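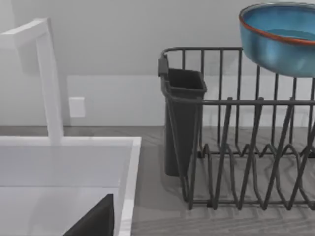 Berenice Huerta wrote to me last month to ask why I never talk about the books I give up on. She has read this blog for years, she said, and by now she knows every novel that ever made me cry on a bus, but she has no idea what I put down at page 50 and never picked up again. Do I finish everything? Am I one of those people?

I am not one of those people! I used to be, though. All through my twenties I finished every single book I started, including a 700-page family saga about salt merchants that I disliked from the second chapter on. I carried that thing around for an entire winter. I took it to the dentist. I think I believed that somebody would check.

What changed was Sindport. We moved there for my husband's job and I knew exactly zero people, so I joined the library on our second morning and went a little wild. The branch let you take 22 books at once (22!) and I would stagger home with two tote bags and line them all up along the baseboard in the hall. And with that many waiting for me, staying loyal to a dull one started to feel silly. I'd read a few pages standing up, still in my coat, and if nothing tugged at me I'd slide it back in the line and try its neighbor.

I felt terrible about the first one I quit. It was a very well reviewed novel called Kolley, set on a ferry, and I could tell it was good. The sentences were lovely. I just kept looking up from it. I'd read a paragraph and then I'd be thinking about whether we had onions. I gave it three evenings and then I took it back and put it in the return slot really quietly, as if the librarian might hear my guilt go down the chute.

Here's the thing I wanted to tell Berenice, and it took me four tries to get it into an email. I read Kolley again last October. All of it, in two sittings, with my tea going cold next to me. I loved it so much that I turned back to the beginning and read the first chapter over before I went to bed. Same book, same ferry, same long slow opening with the fog. I was the one who'd been somewhere else the first time — new town, new job hunt, sleeping badly, and in no shape for a book that wanted me to sit still.

So now I have two piles. One is for books I'm done with, and those go to the little swap shelf at the laundromat. The other is for books I'm only done with for now. That one lives on top of the wardrobe and it's getting a bit alarming, to be fair. My husband has asked what happens if it falls on us.

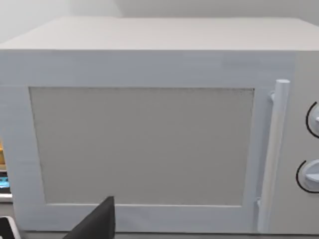 Kitchen corner, where most of my reading gets done

The for-now pile at the moment has a biography I'll want when I have more patience, a book of ghost stories I was enjoying too much to read alone in the house, and The Nenik Letters, which I have now started four times. Four! I always stop in the same place, page 180, when the sister gets on the train. I don't know what it is about that train. The writing doesn't get any worse. I think I just like the sister where she is, and I don't want to find out what's at the other end.

(If you've read it, please don't tell me. I mean it. I had the end of Varela spoiled for me at a wedding and I'm still sore.)

Speaking of Varela, that's one I nearly quit and didn't. The first few chapters are a slog, all cousins and land disputes, and I kept flipping to the family tree in the front. Then on a whim I read a page out loud while the pasta was boiling, and it was funny! I'd missed it completely. It's a book that needs a voice. I read most of the rest that way, muttering at the stove, and the cousins sorted themselves out in no time.

I do still wonder about the salt merchants, by the way. I can remember hardly anything from it except one scene where a grandmother hides a letter in a loaf of bread, and that scene comes back to me all the time, usually when I'm slicing bread. It was very near the end. If I'd stopped when I wanted to, I'd never have got to her. I don't have a good answer for that one.

Anyway, Berenice, I hope that covers it. I quit 19 books last year and I've already gone back for two of them. Tell me yours in the comments, and tell me what page you stopped on, please, I'm nosy about that part. I'm off to try the train again tonight.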